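Deton cell, folding rig. September 19, 2025

Fault: right gripper reports "grasp confirmed" with no cloth between the fingertips. Arm then lifts, left arm follows, and the fold is made in air. Seen on 20 cycles out of 100 with the cream cloth. The controller logs no error.

Fingertips brought up to the crumpled end at low speed, to see where the closing point falls against the edge.
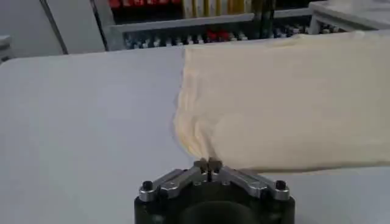

Pumphrey had the same false confirm in January and it was the current threshold: a thin hem and bare fingertips draw nearly the same current at close, so check that before touching the calibration.

Threshold was at 85, the Zerka default. Closed the fingers ten times on nothing and got a confirm on six, so the objection stands. Calibration left alone.

Next, both arms to the upper corners, lift disabled in software, E-stop in hand.
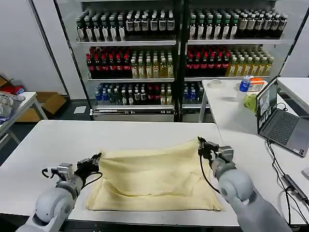
Safety note

On a false confirm the left arm does not wait. It starts its follow move on the flag alone, at full speed. No reaching in to straighten the cloth until the flag is gated. Fesari have been sent the log, over 1,000 lines of it.

Gripper opened again and backed off to re-zero finger position.

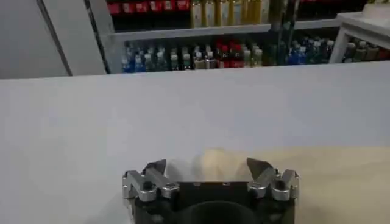 The re-zero changed nothing in the current trace. Plan is to require finger position as well as current before the flag is set, then repeat the full run with the same cloth. Speed limit stays on both arms until then.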